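Teaching Two Arms to Sort Laundry by Remote Control

Project report, Ülle Lill and Floor De Smet

1. Background

Our project was part of the Vimia course on robot learning. Each group had to pick a household job, show it to a pair of robot arms by remote control, and write up what made the showing easy or hard. We chose picking clothes off a pile and spreading them out on a table. Cloth never lies the same way twice, so a fixed list of positions was no use to us.

2. Setup

Both arms are mounted on a metal rail along the front of the cell, each with a gripper and a small camera on top of it. The operator holds a pair of smaller arms, and the cell arms copy their joint angles. The walls have a busy flower print and the floor has a marble pattern. We did not clear the floor down to the clothes. Tape, a dispenser and other small things stayed on it, so the arms had to work among them.
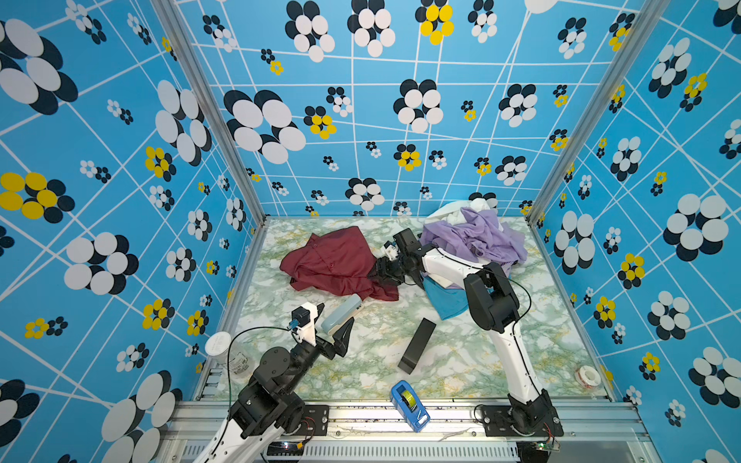
3. How we recorded

One of us drove while the other reset the clothes and kept the log. We changed places every 15 minutes, which was as long as either of us could drive without getting sloppy. In total we kept 300 demonstrations. A demonstration was thrown out if a gripper touched a wall or if the driver stopped to think for too long - the pauses get copied along with the rest.

Floor drove faster and grabbed shirts by the collar. Ülle went for whatever edge was closest. We did not agree on a rule until September, and the early recordings are a mix of both styles.

4. What we found

The hardest part was depth. On the operator's screen a sleeve and the floor under it look almost the same distance away, and we often closed the fingers on air. Watching the wrist camera for the last bit of the approach helped more than any other change. With the dark red shirt on the left and the heap of clothes further back on the right, each arm has its own side to work on.
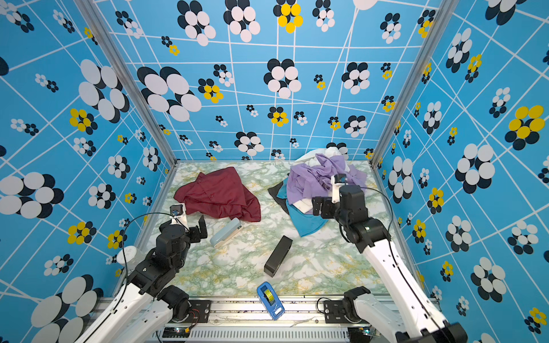 Using both arms at once took longer to learn than we had planned for. At first we moved one arm and forgot the other, and it drifted when the operator's hand got tired. We then made it a habit to park the idle arm open and still before starting with the other one. Recordings made after that were shorter and had fewer jerks in them.

We trained the same policy twice for 4,000 steps, first on everything and then only on the recordings with the collar rule. The second version reached for the shirt with less hesitation. Both versions still had trouble when two garments were tangled, and neither one let go and tried again the way a person would.

5. Left to do

The log sheet needs a column for the grasp point. We would also like to record failed grasps followed by a second try, and to repeat the comparison with a driver who has not seen the setup before.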